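Buying the second arm first: a talk about budgets with Mateja Vukčević

When Mateja Vukčević took over equipment planning at Lehtinen, the company had one robot arm and a spreadsheet with the wrong total at the bottom. The arm had been bought two budgets earlier by someone who has since moved on. It sat under a plastic cover for most of that time.

"The price of the arm was in the plan," she says. "The table it was bolted to was not. The gripper was not. Nobody had put in a line for the person who would program it."

Lehtinen fits out records rooms and small parts stores, mostly for hospitals and repair shops. A lot of what it sells is drawers. The test floor in Darnitz opens and closes them all day, first by hand and now partly by machine, and Vukčević's job is to decide what the floor gets to buy and when. She has done it for three years. Before that she was in purchasing at Bretent, a packaging firm, where she says she learned to read a quote from the last page forward.

"The last page is where they put freight, commissioning and training. If those are blank, I call and ask. They are never zero."

Her current plan covers 2 arms and 54 line items. The arms are two of those lines. The rest is mounting plates, fingers, cables, a safety scanner, spare fingers, software seats, floor anchors, an electrician and a column she calls "waiting," which covers the days when a cell is installed but not yet doing anything useful. She put that column in after her first project at Lehtinen, when a missing connector held up the work for three weeks and two technicians were still on the payroll for it.

The largest change she made was to the order of spending. Simulation now comes before hardware. A team of two builds the cell in software, with a model of the arm and a model of whichever cabinet is next in line for testing, and runs the tasks there. Only when a task works in the model does she send out a request for quotes.

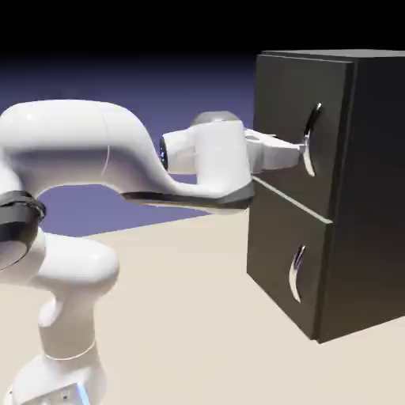
Software seats were a hard sell upstairs, Vukčević says, and she had to bring the request back a second time before it was signed. The managers wanted to know why they should pay for a robot that does not exist. Her answer was to talk about fingers. On a two-drawer cabinet with curved chrome handles, one above the other, the gripper has to come in from the front and get its two fingers onto the bar without hitting the drawer face. "You can find out in the model that the fingers are too thick for the handle," she says. "Or you can find out after you have paid for them. I showed them the invoice for the last set we couldn't use, and that was the end of the meeting."

She is careful about how far she trusts the model. Friction in a drawer slide is guessed at until someone measures a real one, and a shiny handle gives the cameras on the test floor trouble that the software did not predict. For that reason she keeps a share of the budget unassigned until the first month of real running is over. She will not say what share. Suppliers read these articles too, she points out.

Reach is the other thing she checks early. The team at Darnitz had picked a shorter arm for the second cell because it was cheaper and the upper drawers were well inside its range. In simulation it could get to the lower handle, but only with the wrist folded in a way that left no room to pull. They moved up one size. The difference in price was smaller than the cost of raising every cabinet on a platform, which had been the other suggestion.

"Buy for the bottom drawer," she says. "The top one is easy."

Asked how she compares suppliers, Vukčević takes out a printed sheet. It has the supplier names across the top and the same questions down the side for each. How long for a replacement joint? Who comes out, and from where? What does the software cost in year two? Can we change the gripper ourselves? Skaltix, which got the order for the second cell, was not the lowest bid. It was the only one that answered the year two question in writing.

She also asks for a trial before signing, and she wants it on her own cabinets. The acceptance test at Darnitz is 602 drawer pulls, a number that goes back to the old hand test and that she has never seen a reason to change. The supplier has to get through the full run with no one stepping in to help. If a handle slips, the count goes back to the beginning.

"One supplier asked if we could make it 100," she says. "I said we could, if they would also cut the price to match. They did the 602."

Not everything on the floor is going to be automated. Vukčević took a third arm out of next year's plan in December after going over the hours with the technicians. The odd jobs – a bent slide, a lock that sticks, a sample that arrives with the wrong screws – still take a person, and there were more of them than the early estimate allowed for. The money went to a second set of fixtures, so that one cabinet can be loaded while another is being tested.

For a shop buying its first arm, her advice is to start with the list of tasks and leave the catalog closed for a while. Write down each thing the arm should do, how often, and what happens now when it goes wrong. Then price the whole cell, including the people. She suggests asking the technicians to go over the list before finance does. At Lehtinen, they were the ones who noticed that the plan had no line for an air supply.

The old arm is still in use, by the way. It got a new gripper in the spring and runs the lighter cabinets on the morning shift. Its plastic cover is folded on a shelf behind her desk, and she has been meaning to throw it out.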